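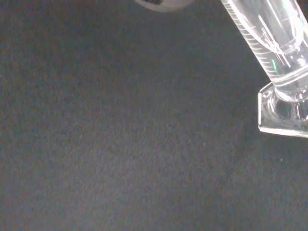
Glass measuring cylinder on a dark gray surface.

The Clendura Cold Brew Maker, After a Whole Summer of Use

I drink an embarrassing amount of iced coffee. From May to September I'm basically a coffee shop's best customer, and this year I finally added it up and decided the money had to stop leaving the house. So I bought the Clendura, the tall pitcher one with the mesh tube down the middle, and I've been using it since May. It cost me 74 dollars, which felt like a lot for a pitcher with a sieve in it.

Short version: I like it, I still use it, and I have a few complaints.

Let's start with the coffee, since that's why you'd buy it. It's good! It's really smooth, even with the cheap supermarket beans I use when I'm being careful. I've also tried it with a bag of Langat medium roast (my treat beans) and that was so nice I drank the whole pitcher black over two days, and I am a milk person. I do 11 hours in the fridge, usually starting after dinner. The booklet says you can go up to 24 but mine got kind of woody when I left it that long, so I stopped.

The lines on the side are my biggest gripe. There's a "max" line and then three marks with no numbers on them. Why?? If you want to work out a ratio you have to measure the water yourself first, so I did that one rainy afternoon. The lowest mark is 600 ml, and the max line, with the filter in, is 1232. Write those on a bit of tape and stick it to the bottom, you'll thank yourself. I use a heaped half cup of coarse grounds for the low mark and double it for the top.

Cleaning is okay. The mesh tube unscrews at the bottom, so you can bang the grounds straight into the compost and then rinse it out — much better than my old Zumudora, where you had to scoop the whole soggy mess out with a spoon. Fine grounds do get stuck in the mesh though. I soak it in hot water and a spoonful of baking soda every couple of weeks and it comes up fine. The lid goes in the dishwasher, but the seal has to come off first or it traps water underneath and starts to smell a bit like a swimming bag.

It's also tall. Measure your fridge door before you order! Mine only fits with the upper shelf moved up a notch, so now the mustard lives somewhere else and everyone in my house has had an opinion on that. And the handle gets slippery when the pitcher sweats. I've not dropped it yet but I've come close.

If you only make a glass or two a week I'd get the small Brutudano jar instead. My sister has one and it makes coffee that tastes pretty much the same, it just runs out by lunch. For two people who drink it every day, the Clendura is the better size.

Four stars. I'd have given it five with numbers on the side. I'm going to try tea in it next (peach, probably) and I'll update this if the mesh starts to go.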